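Decluttering by numbers

Apr 12, 2024

My sister-in-law has signed up to another tidying course, this one from an outfit called Plorkura, and she forwarded me the first lesson. You are meant to get rid of 200 things before June. Why 200? The lesson doesn't say. I own a lot of teaspoons, so I could be finished by teatime.

I have tried these schemes before. Barış Güler lent me a book that wanted every object in the house sorted into 4 piles, and for a fortnight I had 4 piles. Then I had one big one, in the spare room – it is still there.

What bothers me is the promise that comes with it. Clear the floor and you'll sleep better, spend less, ring your mother more often. Maybe. I cleared the hall in Brodside years ago and slept exactly as badly as before.

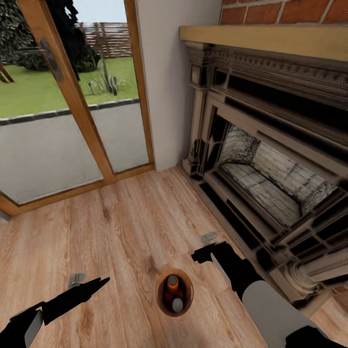
The course costs £13 a month, by the way, and lesson two is about buying storage boxes. I asked what happens if you stop paying and was sent a link to lesson three.

I did take a bag of old coats to the charity shop. They were glad of them, and I didn't need a course to find the door.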